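Ticket 3754
Recipe card shows the wrong amounts after changing servings
Product: Fullby Recipe Card
Site: Kekcombe Kitchen
Opened by: Griet Koster
Opened: 2023-08-23
Status: Closed

Problem as reported

I run a food blog and use Fullby for the recipe cards. When a reader changes the servings on my blueberry oat muffins, the flour and oats change correctly but the sugar and the milk stay where they were. A reader doubled the recipe and wrote to say the batter was too stiff to spoon. I checked and she is right. The card says 12 muffins by default. If I set it to 24, the milk still says 1 1/4 cups.

It happens on my phone and on the laptop. I have not changed the recipe itself since I posted it. I did move the blog to Induvier hosting this summer, and I switched to the Sumampouw theme at the same time.

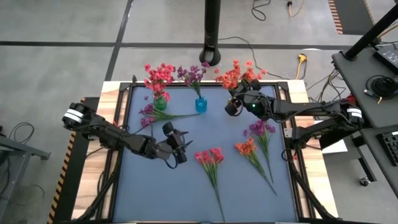
Reply 1, Support

Thank you for the report. Please try the following and let us know the result of each one.

1. Clear the page cache from the Induvier panel, then reload the muffin page.
2. Open the page in a private window and change the servings again.
3. Switch to a default theme for a few minutes and test the card there.
4. Tell us if other recipes have the same problem.

Please also copy the ingredient list exactly as it is typed in the editor. Don't retype it, because we need to see the spaces and fractions as they are stored.

Reply 2, Griet Koster

Results:

Cache cleared, no change. Private window, no change. Default theme, no change, so I put Sumampouw back. I tested the banana bread, the lentil soup and the corn fritters. The banana bread scales fine. The soup and the fritters each have one line that does not move.

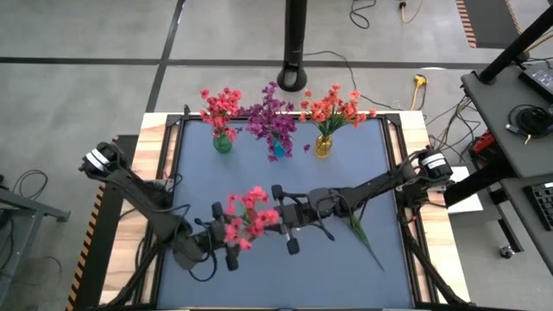 The soup was posted before the move and the fritters after it, so I don't think the hosting has anything to do with it. The lines that get stuck in the muffin recipe are these:

1 1/4 cups milk
3/4 cup packed brown sugar

In the soup it is 1 1/2 teaspoons cumin, and in the fritters it is 1/2 cup cornmeal. I keep my drafts in a document on my laptop and paste them into the card. The banana bread I typed straight in.

Reply 3, Support

That helps, thank you. The stuck lines all contain a fraction. We looked at the stored text and the slash in those lines is a different character from the one on the keyboard. It looks almost the same on screen. Your word processor swaps it in when you type a fraction. The card reads a line with that slash as plain text and leaves the amount alone. 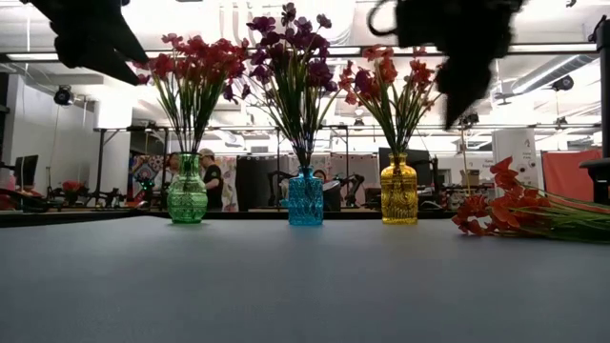
Three glass vases with artificial flowers.

To fix a recipe by hand, open the card, delete the slash in each affected line and type it again from the keyboard. Then save the card and clear the cache once more. If you have a lot of recipes, go to Fullby, Tools, Check Ingredients. It lists any line where no amount was found.

Reply 4, Griet Koster

I fixed the two muffin lines and set the servings to 24. Milk now shows 2 1/2 cups and brown sugar shows 1 1/2 cups, both correct. Set to 6 it also works.

I ran Check Ingredients on the whole blog. It read 690 lines and gave me a list, but the list includes things like "salt to taste" and "oil for the pan" that never had an amount. Is there a way to hide those? Also, the print view still shows the old milk amount.
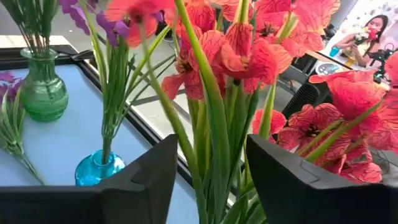

Reply 5, Support

There is no filter for lines without a number yet. I have added your request to the list for October. For now, you can sort the results by recipe and skip those lines.

The print view has its own saved copy. Open the muffin card and click Rebuild Print View under the Save button. You will need to do this for the soup and the fritters as well.

Reply 6, Griet Koster

Print view is correct now on all 3 recipes. I have turned off automatic fractions in my word processor and put a note under the muffin post for anyone who printed the old version. You can close this.

Closed by Support
Cause: pasted fraction slash not read by the card
Fix: slash retyped, print view rebuilt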